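The Second Bench

The Procurement Office of the Domelside Refurbishment Works occupied the upper floor of the old ticket hall, and it was there, in June, that the papers for the second bench were laid out along the table in the order in which they were to be read. The Senior Purchasing Officer had prepared them herself. There were three: the request from the workshop, the quotation from Marchuk, and a single sheet in the hand of the Workshop Superintendent, which had not been typed and which bore the ring of a cup.

The request was for a second automated bench, complete with two arms, two grippers, mountings, cabling and a control cabinet. It was to stand beside the first and do the same work, namely the fitting and removal of parts in used desktop computers before their return to schools and public offices. The quotation was valid until the end of the month. The handwritten sheet said only: "Fixtures not included. Please ask."

The Officer had served the Works long enough to know that a sum left out of a quotation did not cease to exist. When the first bench was bought, the Office had paid for the arms and had considered the matter closed. Then came the trays, the holders, the spare finger pads, the guard rail, and a visit from an engineer who charged for his journey in both directions. Each of these had been entered under Sundries. By the close of that year Sundries had grown larger than Heating, and the Director had written a letter on the subject which was still kept in the front of the file.

She therefore put on her coat and went down to the workshop at 10 o'clock, taking the quotation with her.

The Superintendent received her at the yellow line. He was a man of few words where money was concerned, and he had cleaned his spectacles for the occasion. He explained that the arms were the part everyone asked about. The arms could be bought from Marchuk, or from Zadura, or from anyone with a catalogue. What could not be bought from a catalogue was the thing that held the parts still while the arms dealt with them.

"You will want to see it with a case on the bench," he said.

She followed him in. 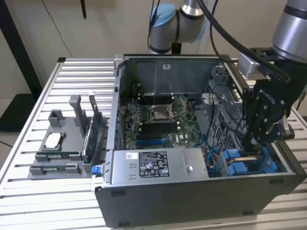
Should the holders for the small parts be paid for from the same budget as the arms?

They should, for the arms cannot be put to their intended use without them, and a bench approved without its holders will return to the Office as a further request within the year.

The Officer wrote both the question and the reply in her notebook, as was her practice, and asked the Superintendent to initial the page. He did so.

She then enquired how many kinds of computer the workshop expected to receive. He said that the contract with the town of Sevau would bring in 35 models over its full term, of which most could share a holder and some could not. The memory was seldom a difficulty. The expansion cards were another matter, for their brackets differed, and a card that did not stand straight could not be gripped as the program expected. Each holder was printed in the workshop overnight. The printing was cheap. The drawing, the measuring and the correcting were not, and they fell to a technician whose hours appeared nowhere in the request.

"How many hours?" the Officer asked.

"Twenty for a new one, if it comes right the second time."

"And if it does not?"

The Superintendent considered the bench for some moments. "Then it is 47," he said. "We have had one at 47."

This too was written down and initialled.

They spoke next of the grippers. The quotation offered a less expensive pair from another maker, and the Director, who read quotations from the bottom upwards, had already put a pencil mark beside it. The Superintendent did not object to the saving in itself. He observed only that every program in the workshop had been written for the fingers they had, and that other fingers would be of another length. The programs would all need to be gone through again by the same technician whose hours appeared nowhere.

The Officer asked whether the sum saved would exceed the cost of those hours. He replied that he did not know, and that he would sooner say so than be asked about it next year. She thought better of him for it.

In the afternoon she telephoned Marchuk. The representative was courteous and had plainly been asked such questions before. He confirmed that delivery was charged separately, that training was charged separately, and that the guarantee covered the arms but not any part which touched the goods. She asked for a spare set of finger pads to be added at no cost. He regretted that this was impossible. She remarked that Zadura had not yet closed their own offer, and there was a silence on the line, after which it was found to be possible.

The revised paper was finished at half past six. It ran to four pages. It showed the arms on the first line, where the Director would look last, and the holders on the final line, where he would look first. Technician's time was given a heading of its own. A reserve of 1000 was set aside for parts not yet foreseen, with a note that any portion unspent would be returned to the Office. The word Sundries did not appear.

The Director sent for her the following morning. He had the paper before him and the old letter beside it.

"This is dearer than what they asked for," he said.

"It is dearer than what they wrote down," said the Officer.

He turned back through the pages and stopped at the heading for technician's time. He asked whether it was usual to pay for a person when one was buying a machine. She answered that the Works had paid for the person last time also, but had not been told. He asked whether the workshop might manage with one bench until the spring. She said that it might, and that the Sevau contract began in the autumn, and she placed the relevant clause on his desk.

He read it twice. Then he took up his pen and signed, and beside the reserve he added in small letters, "To be reported quarterly."

The order left the building by the midday post. The Officer carried the handwritten sheet back upstairs, cup ring and all, and put it in the front of the file, on top of the letter.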